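June, 6:40 in the evening

Got in early and had the bench to myself until lunch. Swapped the Lappalainen gripper off the arm and put the Brandaso one back on. The adapter plate still has that one bolt hole that doesn't line up well, so it took longer than it should have. I wrote "redrill" on the whiteboard again under where I wrote it last time.

The plan for the week is the same as before: plates from the table into the dish rack, same arm, same camera, two grippers, and then two controllers if there is time. Jasatbridge wants a recommendation by the end of the month. They want one gripper for the whole kitchen line and they would like it to be the cheaper one. I haven't told them anything yet.

Recalibrated the camera after the swap. The bracket moves a little every time I take the gripper off, no matter how careful I am. First calibration was bad, second was fine. I should make a stop for the bracket so it goes back to the same place. Saved the numbers in the Flarby folder with the others.

Flarby is still the controller for now. It logged 1282 grasp attempts with the Lappalainen fingers before I stopped last night, and the log file was in one piece this time. The Brandaso total from before the swap was 2664, so the two sets aren't the same size and I will have to cut the bigger one down before I compare anything. I don't want to run the Lappalainen all the way up to match. The pads were already getting shiny.

Notes on the two, so I have them in one place:

The Lappalainen closes faster and holds harder. Once it has a plate, it has it. The trouble is getting there. The fingertips are thick and a plate lying flat has almost nothing to grab, so it either pushes the plate across the table or comes down on top of the rim and the arm faults. I tried coming in at a steeper angle and it faulted more. I tried a shallower angle and the knuckle touched the table before the tips got to the plate. There is a narrow range in between where it works, and I don't trust the camera to hit that range every time.

The Brandaso is slower and the grip is weaker, but the tips are thinner and they get to the rim without a fight. It drops plates on the way up if I let the arm accelerate the way it wants to. With the lift speed turned down it mostly stops doing that. The cable is annoying. It needs enough slack for the wrist to turn and then the slack wants to hang where the gripper is working. I retied it twice before lunch.

In the afternoon I worked on the approach from the left side of the plate. Up to now I had been coming in from whichever side the planner picked, and that made the results hard to read. Fixed it to the left rim, wrist turned to match, and ran it slowly with my hand on the stop button. Much easier to see what is going wrong when it goes wrong the same way each time. Mostly the error is height. A couple of millimeters low and the tips press on the table, a couple high and they ride up over the rim.

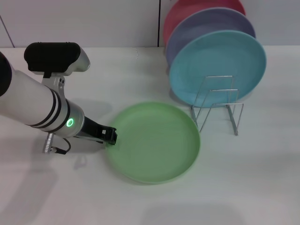

Brandaso tips at the left rim of the green plate, with the rack behind.

Ran a set of 9 with the slow approach and then 9 more with the speed put back to normal. The slow set was clean except for one plate that turned in the fingers. The fast set had more misses than I wanted, all of them high. I think there is a delay between the camera reading and the arm move and at full speed it matters. I could measure it properly with the timestamps and I should do that before I blame the gripper for it.

I left the rack placing alone today. Getting a plate between the wires is a separate problem and I kept mixing the two up last week. If the pick is bad the place is bad, and then I can't tell which one I am looking at.

The power supply fan is louder. Ordered a new one. Also ordered more finger pads for both grippers, the softer kind for the Brandaso, to see if I can get some of the lift speed back. The supplier had no delivery date on the page.

If I had to answer Jasatbridge tonight I would say Brandaso for plates and I would not say anything about cups. I haven't tried cups with either one. They will ask about cups.

For tomorrow: timestamps first, then the height offset, then redrill the adapter plate if the drill press is free. Bring the short cable ties from home. Back up the log before touching anything in Flarby.

Ate at the desk, home by eight.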